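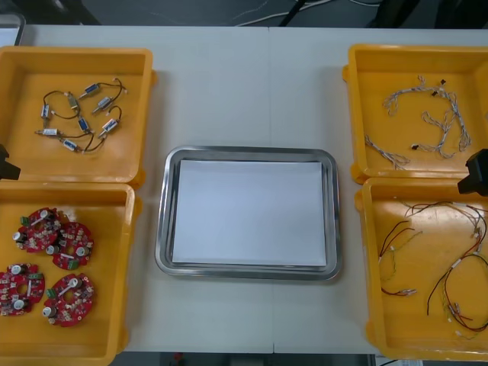

The Baudry bins and tray on our two-arm table, loaded for a parts sorting session.

Baudry Bin and Tray Set: review after 50 hours of recording

Reviewed by Lionel Collet
Bought new, used since April

We collect demonstrations for a sorting policy at Stastora. An operator drives both arms by hand, picks a part from one of the bins, and puts it on the tray. Every run gets saved as a training example. For a long time we did this with whatever food containers were in the building, and the data showed it. The Baudry set is the first thing we bought for the job.

You get four square yellow bins and a stainless steel tray. Setup took no time. We put two bins on each side, touching, with the tray in the middle between the columns, and we mark the corners with tape when we have to move tables.

The low walls are the best part. With our old containers the gripper hit the side on a good share of the approaches, and the operators learned to come in from straight above every time. That habit went into the recordings and then into the policy. Now they come in at different angles and we get more variety without asking for it. We have 1,065 episodes on this set and had to throw out 19 for wall contact.

The flat bottom is wide enough that parts can spread out. The ring boards are easy to keep separate. The solenoids still tangle by their leads, and so do the harnesses and the red and black wires, but we want some of that in the data. If you only need clean single picks, buy dividers.

The tray is my main complaint. The steel is too shiny. Under our lights the rim throws a bright reflection, and the bare floor of the tray was worse. We lay a sheet of white paper inside, which fixes the floor but does nothing for the rim. The paper also slides when a gripper drags a wire across it, so check it between episodes. A matte finish would have solved this at the factory.

Color is a smaller point. Yellow stands out well against our pale table. All four bins are the same yellow, though, and I would like a second color for tests where the bin itself has to be told apart.

We also tried the Dollatska set. Its walls are higher and it cost us 2 weeks of recordings we ended up not using.

Good: low walls, wide floor, rounded rims
Bad: reflective tray, one color only

I would buy the bins again. I would get the tray somewhere else.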